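Watkins Corridor Bus Priority Project
Interim Progress Report to the Plendlow Transport Fund
Submitted by the Nulton Transit Office

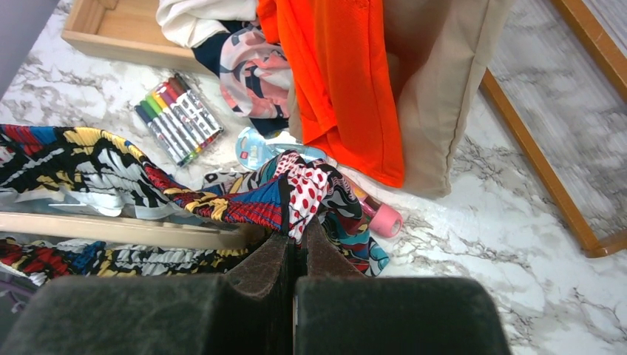 The Nulton Transit Office submits this report under the terms of the grant agreement for the Watkins corridor. It covers the period from the release of the second payment to the end of March and follows the order of the work plan attached to the agreement. Spending is reported separately in the quarterly return.

1. Current position

The project will give buses a continuous priority route between Nulton Market and the Tallen interchange, using Watkins Road for most of its length. The work plan divides the corridor into three sections. The northern section is open to buses. Curb work on the central section is complete, and lane marking is scheduled for the next period. The southern section remains in detailed design.

Overall, the project is behind the dates in the original work plan, mainly on account of the water main described under item 4. The Transit Office does not at present ask for any change to the final completion date.

2. Northern section

The bus lane on the northern section operates in both directions during the morning and evening peaks. Drivers on the two routes that use it have reported more even running between the depot and the library stop. These reports are encouraging, but they were gathered in the first weeks of operation, before school traffic had returned to normal. Timed runs will be repeated in May and the results sent to the Fund with the next report.

Signal priority is working at 6 of the junctions on the corridor. At Chapel Street the equipment is installed but has been left switched off. The pedestrian phase there was shortened in testing to a degree the office considered unacceptable, and the supplier has been asked to correct the settings before the junction is brought into use.

3. Stops and passenger access

Raised boarding areas have been built at eight stops. Thibault Chauvin, the project engineer, inspected each of them with members of the Tallen Access Forum. The Forum accepted the ramp slopes and asked for stronger color contrast along the platform edge, particularly at the shaded stops near the railway bridge. The change has been agreed and will be met from the existing stop budget.

Shelters are in place on the northbound side only. The southbound sidewalk at the Watkins Road post office is too narrow for the standard shelter, and a cantilevered model is being priced. Until that is settled, passengers at this stop will have a seat and a timetable case but no roof.

4. Central section

Excavation near the Tallen end exposed a water main that lay closer to the surface than the utility drawings showed. Work stopped while the main was lowered. The cost falls within the contingency already approved by the Fund, although it uses a large part of it.

The contractor has since returned to the site, and one traffic lane has been kept open throughout. Access for deliveries was the subject of several complaints from shops between Mill Lane and the square. Loading is now allowed until 10 a.m. on the east side — a temporary arrangement that will end when the lane opens.

5. Public consultation

Frida Frandsen led the consultation on the southern section. The office received more than 300 written responses. Support for the bus lane was strongest among residents who travel to Tallen for work. Objections centered on the loss of curbside parking outside the health clinic, and a revised layout that keeps the parking bays for disabled drivers has been drawn up. It will be shown at the clinic and at the Nulton library before a final design is adopted.

6. Staffing

Perrine Deschamps continues as project manager. Abdul-Rahman Alhassan has taken over traffic modeling from Blandine Maillard, who now oversees contracts for the office as a whole and remains the point of contact for grant claims.

7. Matters for the Fund

The Transit Office asks the Fund to approve the transfer of unspent design money to the contingency line, and to confirm that the cantilevered shelter would be an eligible cost. A reply to both points before the end of April would allow the shelter order to be placed with the remaining street furniture.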